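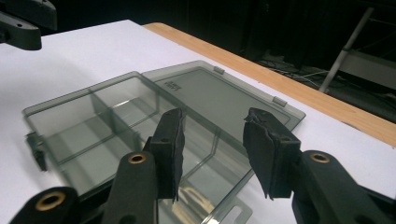
A plastic storage box, open on a white surface.

Why do we put things in boxes?

Look in your kitchen, your school bag or under your bed. Probably you will find a box there. People have used boxes for thousands of years, and the oldest ones were made from wood, clay or woven grass.

A box does a simple job. It keeps things together, so you do not lose them. It can also keep dust away, if it has a lid.

What does translucent mean?

Some plastic lets all the light come through, and you see everything behind it clearly. We call this transparent. Other plastic lets only a part of the light through, and the things inside look a little blurry. This is translucent. When no light comes through, the word is opaque. A cardboard box is opaque.

Try it at home!

Take a flashlight, a glass, a sheet of baking paper and a book. Make the room dark. Hold each thing in front of the light and look at the wall. Which one makes the darkest shadow?

Zoi Koutsoukos teaches a class of 15 children in Dramley, and they did this test in December. They tried 42 different things from their classroom. The favorite was a green balloon. It was translucent when it was big, but almost opaque when there was no air in it. Can you guess why?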